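Rulora Dock Fender, Model 40

Molded rubber fender for small cargo berths and ferry landings. Fits the Lightfoot rail and the older Clorness bolt plate. Sold singly or in sets of three.

Length: 40 in.
Weight: 11 lb
Mounting bolts: included

Port authorities ordering 300 or more should write to Glenys Cropper at the Trestby office for a quote. November orders ship by sea freight only.
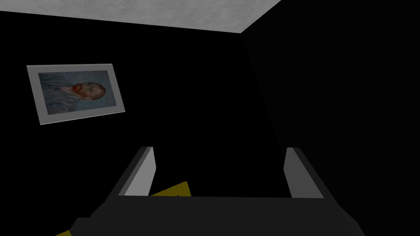 Framed picture on a dark wall, computer rendering

Spare bolt plates are listed under Parts.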